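Griketti Wall Wash Concentrate, by Zotevetti

If you have a hallway, a mudroom, a classroom or a workshop, you already know which part of the wall gets it worst. It's the stretch between hip and shoulder, where bags swing and chairs get pushed back and people lean while they talk. We started making Griketti with that stretch in mind, and after a good many batches (the early ones smelled like a swimming pool, sorry to everyone who tried those) we're very happy with how it behaves on painted and coated surfaces.

It comes as a concentrate in a 1000 ml bottle, so you're not paying us to ship you water. One capful goes into 6 liters of warm water for everyday washing. For older marks, use two capfuls and let it sit for 90 seconds before you wipe. Please don't let it dry on the wall — you'll only have to go over it again. 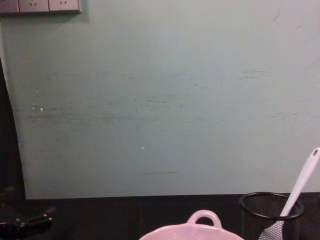 Matte finishes need a gentler hand than gloss, and we get more letters about them than about anything else. Rub too hard in one spot and you'll polish it, and then you have a shiny patch that catches the light every evening. Go for a soft, well-wrung cloth and long, easy passes, and change the water sooner than you think you need to. Griketti lifts grime, shoe rubber and most pencil. A scratch that has gone into the paint is a job for a brush and a little touch-up color, and we'd rather tell you that now than have you send the bottle back!

Keep it away from outlets and switches, and try a small hidden area first, especially with chalky or very old paint.

The Saraç cloth pairs well with it and is sold separately in packs of 9. If you like a mop for the high parts, the Grakar flat head fits any standard pole.

Elango Thomas mixes every batch and also answers the mail, so if you write in with a question about your particular wall, give him until the afternoon. Refill pouches are back in September.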